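An afternoon at the Sistia open day

A good number of us made the trip over to Prikthorpe in June for the Sistia open day, and what a friendly lot they were! There was tea waiting when we got off the coach (and very decent flapjack), and then we were taken through in groups of 11, which meant everybody could get close enough to see and ask questions. Their visitors' book tells us 139 people came through the doors over the day, so we did well to get a seat at all.

The part most of us are still talking about was the Pratico bench, where a robot with two arms is being taught to handle small metal boxes of the sort electricians use. I had expected something enormous and noisy, and it was neither - you could chat quite comfortably beside it. Our guide explained that a job we would do without thinking, like lining up with the corner of a lid, has to be practised over and over, and that the team had logged 3,649 attempts at various little tasks since the winter. It does make you look at your own hands a bit differently.

We stayed on for the question session, which overran (our fault, I'm afraid), and came home with a bag of leaflets. Do ask if you would like one. The view down over the box, with the black fingers at one corner of the lid and a red square near the top edge, comes from the arm itself.
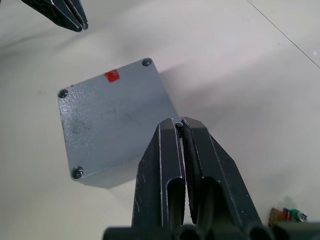

Next outing: the Kodikara workshops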